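Budetti documentary, anyone seen it yet?

rosalie_auer
1 May 2020
Watched the Budetti film last night. It follows her through the Siltby tour and the year she quit posting. I liked it, but the last 12 minutes felt like an ad for her label.
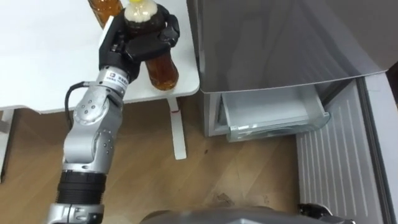 The interviews with her sister were the best part.

waynelachance
Disagree. The ending is the only time she talks about money. The middle drags, and Ho directed it like a music video.

siltby_fan42
Is it streaming or festival only?

rosalie_auer
Ziltdale has it online until November.

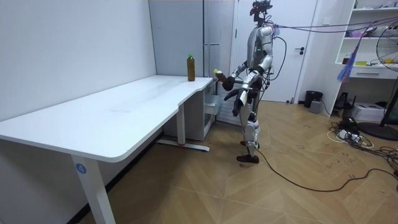

Wayne, I still think the label had final cut. She never says a bad word about them in 60 minutes. Every shot of her is posed, too. Put that silver and white robot by the desk, little brown bottle with the yellow cap in its hand, and you'd have the same stiff perfume spot.

waynelachance
She looked relaxed to me. Agree to disagree.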